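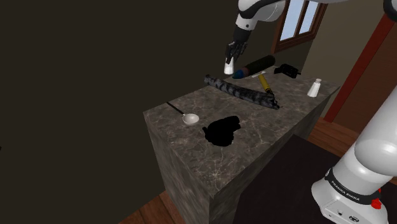 Shaker in the gripper, kitchen counter scene, rendered in sim.

Avden Counter Set, README

Hi! I put this together for our student robotics club, and since people keep asking me for the files, I figured I'd better write down what's in them. Avden is our club project for this year. We teach a simulated Franka arm to pick things up off a cluttered stone counter and put them where we ask, and this folder is what we've recorded so far.

What you get

There are 233 episodes in the main folder. Each one has the rendered frames, the joint positions, the gripper opening and one line of plain text saying what the arm was supposed to do. The text lines were typed by club members late at night, so expect typos (I fixed the ones that made me laugh the hardest and left the rest).

There's also a smaller folder called lillness. Lillness was our first try at the project, back in January, and the joint logs use a different order from everything else. Please don't mix the two! I did, and I lost a whole evening wondering why the arm was trying to punch the floor.

The counter

We wanted a mess, so we went with a mess. The shakers are my favorite because they're small and pale and easy to tell apart from the stone. The long mottled gray and black thing is everyone's least favorite. It lies right across the counter, it's in the way of nearly every path you'd want to take, and one end is ragged, which makes grasp planning a pain.

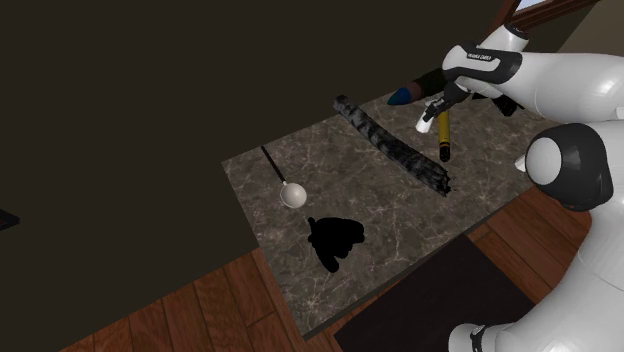 Gripper down low by the yellow cylinder and the long mottled roll.

If you're new, start with tasks near the back edge and work up to the crowded middle. Views where the wrist covers half the objects are the hard ones, and I kept them in on purpose. A model that only sees tidy views gets lost fast.

Running it

The loader is called zoubi. Point it at the main folder and it'll play an episode back at normal speed. Press 2 for the second view if the episode has one (older ones don't, sorry). The first load is slow on the club laptops, so go get a snack.

Ploltirby

That's the spring contest we're entering, and it has 3 rounds. The first is sim only, so these files are what we're training on. If you want to help, the label check is where I need hands most. We have 1,697 text labels counting all the rewordings, and plenty of them still say "thing" where they should name an object.

Known problems

Very dark objects lose nearly all their detail in the render. I tried brighter lights and hated how the stone looked, so for now they stay dark.

Some episodes start with the gripper already closed. They're tagged "late start" in the index.

Use the files for whatever you like, and tell me if you break something!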